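Ternbridge Kitchen Demonstrations: Frequently Asked Questions

Last revised 9 November 2024

What am I signing up for?

You drive a simulated robot arm around a simulated kitchen from your own desk, and we keep a record of everything the arm did. Each run from start to finish is called a demonstration. A learning system called Prollow studies the demonstrations and tries to do the same chores by itself, with results that range from competent to abstract.

Do I need to know anything about robots?

No. You need to know what a sponge is for. Our most reliable contributor to date, Refugio Tapia, came to us from bookkeeping and had never held a game controller. He moves the arm as if it were carrying somebody else's soup, and the model learns a great deal from him.

Why simulate it at all? Don't you own a kitchen?

We do, and we'd like to keep it. A simulated bottle can be knocked over all afternoon and put back with one key. It also lets us rearrange the counter between runs without anyone getting up.

How many demonstrations do you need?

The target is 1,000 accepted runs per chore. Accepted is the important word there. We currently keep 70 percent of what comes in, and the rest goes to a folder that Funmilayo Ezeani, who reviews the runs, has named "Oh Well."

What chores are on the list?

Mostly picking things up and putting them somewhere else, which is also most of housework. Your task card gives you one sentence, such as "put the tomato in the bowl" or "move the sponge to the rack." Do what the card says and then stop. Please don't tidy the rest of the counter, however strongly you feel about it. A run where the arm moves the tomato and then straightens the fork teaches Prollow that tomatoes lead to forks.

Why is there so much junk on the counter?

It's there on purpose. If the arm only ever meets a tomato on a bare surface, it learns to grab whatever is present, and it will one day do this to a bottle of spray cleaner. So the scene builder (we call it Rinthorpe, after a street one of us used to live on) throws in objects that have nothing to do with your card.
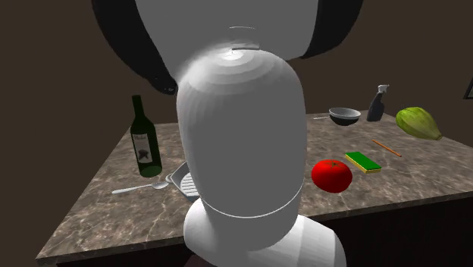
Rinthorpe has no taste and has never cooked. It will happily put a squash next to a spray bottle, and it doesn't care which way a fork points. If a layout makes the chore impossible, press Skip and pick the reason from the menu. "Ugly" isn't on the menu. We've had requests.

The arm is blocking my view. Is that a bug?

No, that's an arm. It's large and it lives in front of the thing you want to look at. You can switch to the side view with Tab while you steer, but the main view is recorded as well, and the model has to cope with it just as you do. Swing the elbow out a little before you reach and you'll usually see enough.

I dropped the tomato. Should I start over?

Not if you can still reach it. Pick it up and carry on. Recoveries are some of the most useful footage we get, and a model that has only seen perfect runs has no idea what to do after its first mistake, so it tends to keep carrying an invisible tomato with great confidence. If the object has gone over the edge of the counter, end the run and mark it Lost.

Can I drop things deliberately, then?

No. Funmilayo can tell.

How fast should I go?

Slower than you want to, without long pauses. If you stop to answer the door, the recording contains an arm thinking deeply about a sponge, and Prollow will copy that too. One of the June models used to hover over the sink side of the counter before every grasp, and we traced the habit to a contributor's coffee breaks.

How long is a session?

2 hours at most, with a break whenever you like between runs. After that people's hands get sloppy and their language gets into the voice notes.

What gets recorded?

Joint positions, gripper commands, the rendered views and your voice notes if you leave the microphone on. Your own camera is never used. Wear what you like.

My run was rejected. Why?

The usual causes are doing a different chore from the card, letting go before the object is resting on something, or shoving the object across the counter when the card said to lift it. Reviewer comments show up under your run number within 8 days. To appeal, write to the Hayes desk through your contributor page and include the run number. "It was fine" has been tried.

Can I see what the model does with my demonstrations?

Yes. Test clips go up on the contributor page after each training round. Watch for your own habits. Refugio found his in the third clip, a small wiggle just before release, and he has asked us to stop bringing it up.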